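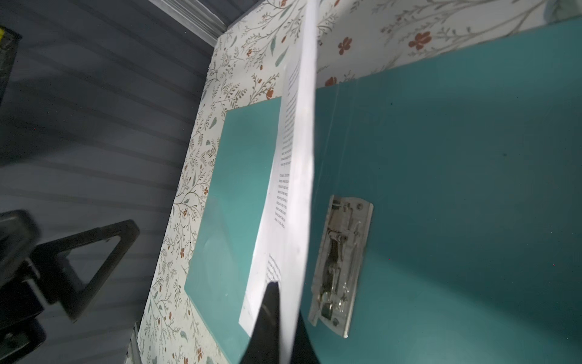
A clipboard is a very simple tool, but many people put the paper in it badly, and then the sheet slides out or gets a bent corner. I learned this when I prepared check sheets for the storage room in Teltlow, 31 boards every month. Any board with a metal clip is good for this, like the teal one with a spring lever and a roller. If your page has its text close to the left margin, look first how far the clip reaches, so it does not cover the words you need.

First, lay the board on a flat table with the clip away from you. Tap the sheets on the table until the edges are even. I use no more than 17 sheets for one board – with more, the inside pages start to move.

Now open the clip with your thumb and keep it open. Do not push the paper against a closed clip, the top edge will fold.

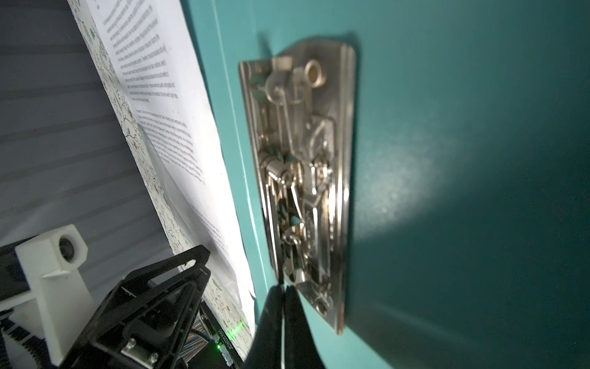 Slide the sheets in until they stop, then move them left or right until the margins are equal on both sides. Let the clip down slowly. If you let it go too fast, it can leave a mark on the first page.

Pull the bottom corner very lightly. When the paper turns, open again and put it a little deeper.

To change only one page, hold the other sheets down with your free hand, open the clip a small amount and take the page straight out. The same steps work for the forms from Brenidik, but those are on thinner paper, so I put one piece of card behind them.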